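Unit 7: Reading the polemical essay on race and public policy
Course reader, Kiri Bolger

The essays in this unit mix memoir with argument. Mark in the margin where one stops and the other starts.

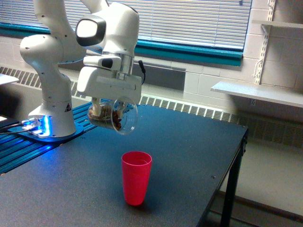

Reading time: 2 min

A polemical essay usually makes a causal claim: a law or a court ruling changed how people saw themselves and each other. The claim may be sound, but a single life cannot prove it. Look for a second kind of support – census tables, school records, letters.

Terms for this week: redress, moral authority, formal equality. Define each from the text, with a page number. Dictionary definitions receive no credit.

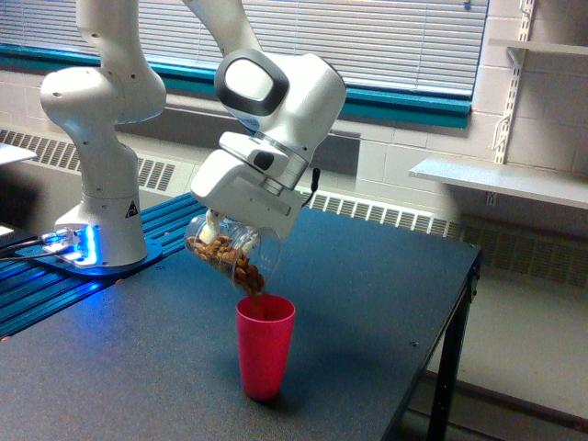

The second problem is audience. An essay first printed in a magazine and later bound as a book has two sets of readers, and the preface is often written for the later set. Compare the preface with chapter 2 and note any change in who "we" refers to.

Response paper: 307 words at most, plus a summary of the opposing view in no more than 94. Due 21 Nov 2021.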